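Drandgate Bakes Its Way Into Spring With a New Dessert Menu From the Jullavstead Valley

PRESS RELEASE – for use from March 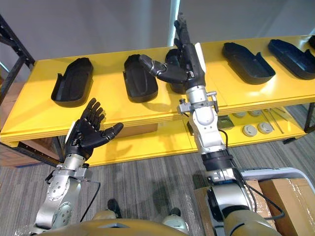 What's new at Drandgate

I've been running the Drandgate dessert counter long enough to know that people get attached to things. Take the plum dumplings off the board for one week and I hear about it at the gas station. So let me start by saying the plum dumplings are staying! What's changing is nearly everything else.

This March we're launching a menu of 21 desserts, all with roots in the Jullavstead valley and the hill towns above it. Some are recipes I grew up with. Some came out of old church cookbooks, the spiral-bound kind with three versions of the same cake by three different cousins. A few were passed to me over the counter on the backs of receipts, and one was dictated over the phone while I was driving, so I had to pull over (it's the walnut roll, and it was worth the stop).

The valley has always been a place people passed through on the way to somewhere else, and they left their baking behind. You get poppy seed from one side of the mountains, burnt sugar from the other, and a whole lot of sour cherries because that's what grows along the road. My grandmother put cherries in everything, including a few things that didn't need them.

A few I'd order first

Cherry ladder. A long strip of sweet yeast dough, slashed across the top and filled with sour cherries cooked down with a little black pepper. The pepper sounds odd until you try it. We serve it warm with cold cream poured over at the last second, so please don't let it sit while you take pictures.

Burnt milk pudding. Three ingredients and a lot of standing around. The milk gets cooked low until the bottom catches, and the caught part is scraped back in, which gives you that smoky, almost coffee-like taste. I've thrown out more pots learning this one than I want to put in a press release.

Honey and buckwheat squares. Dense, dark and chewy, better on the second day. They're made with buckwheat flour and nothing else in the flour department, though they do share a kitchen with wheat, so please ask us before ordering if that matters to you.

Shepherd's cheesecake. No cookie crust, no water bath. It's fresh farm cheese, eggs, lemon peel and semolina in a pan lined with grape leaves, and the leaves go a little crisp around the rim. Folks in the upper villages eat it for breakfast. I do too.

Walnut roll. See above, regarding the phone call. The filling is ground walnuts, hot milk and a spoonful of plum jam, rolled so thin that a slice looks like a tree stump.

The Troria ice cream bar

We're also opening a small ice cream bar inside the shop, and we've named it Troria, after the hill where the summer milk used to come down by cart. It starts with 2 flavors. I know, I know – everyone else has forty. I wanted to get these right before adding more.

The first is toasted hay, made by steeping clean meadow hay in warm cream overnight. It tastes like the inside of a barn in the nicest possible way, sweet and a little like vanilla. The second is sour cherry with almond, churned soft and served the same day. If the cherries run out in late summer, we'll switch to plum and put up a sign.

Coffee and something to drink

Dessert by itself makes me thirsty, so I asked the roasters at Macedo to put together a coffee just for this menu. They came back with a medium roast that's gentle enough for the custards but still stands up to the burnt milk pudding. We'll pour it by the cup and sell it by the bag. There's also a cold linden tea with lemon, and hot elderberry punch for as long as the evenings stay chilly.

The tasting plate

If you can't choose (I couldn't), there's a tasting plate for 20 dollars. It comes with small portions of four desserts picked by whoever is behind the counter that day, plus a cup of coffee or tea each for 2 people. Yes, you can ask for a swap. No, you can't swap everything for plum dumplings. We tried that during the trial run in January and I ran out of dumplings before noon.

Whole cakes and rolls can be ordered ahead. Please give us a couple of days for the cheesecake, as the farm cheese has to drain properly and I won't rush it. The walnut roll travels well and freezes even better, wrapped tight and sliced while it's still a little cold.

Recipes to take home

I'm printing recipe cards for several of the easier desserts, free at the counter while they last. Cups and spoons only, no fancy gear. The buckwheat squares are on there, and so is the burnt milk pudding, with a warning about the pot.

If your family has a valley recipe that isn't on our board, bring it in. I mean it. I'd love to see the stained, scribbled-on original, and I'll copy it out and hand it right back. We're planning to rotate a few reader recipes in come fall, with the family's name on the menu if they'd like it there.

For the press

Writers and food editors are welcome to stop in for a tasting before the launch. Mornings are best, after 10 a.m., once the first trays are out and I've had my own coffee. Call the shop or leave a note at the counter and I'll set a plate aside. Let me know about nut allergies when you do – there are walnuts in a lot of what I make.

Drandgate is a dessert shop and bakery counter in Jullavstead.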